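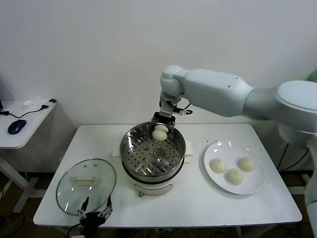
1. Assign each pond in the Vatero newt survey a site code before the first visit in April. Enter counts on a white table against a plain wall, as with the steamer pot here – dropped slips show up.

2. Enter 0 for a nil visit. Do not leave the field blank.

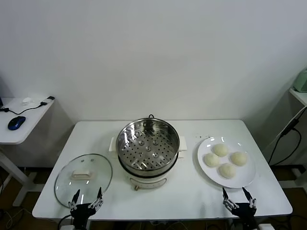
Fig. 2. Glass lid flat beside the pot.
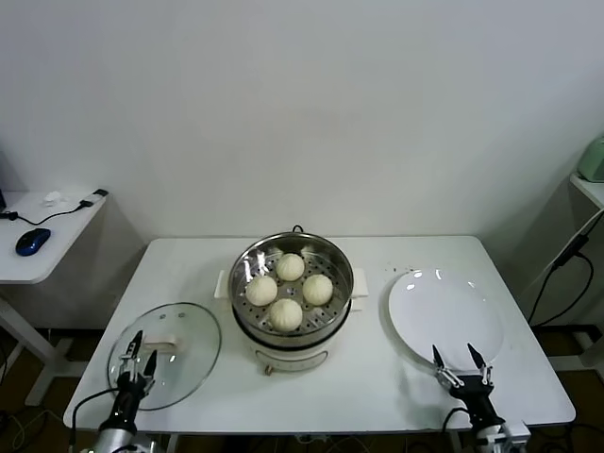
3. Map squares must not overlap. Four buns in a diamond, almost touching, show the correct spacing.

CAUTION: Codes above 653 are reserved.

Comments (2)
Is code 374 still free?
Step 2 fixed my blank rows, thanks.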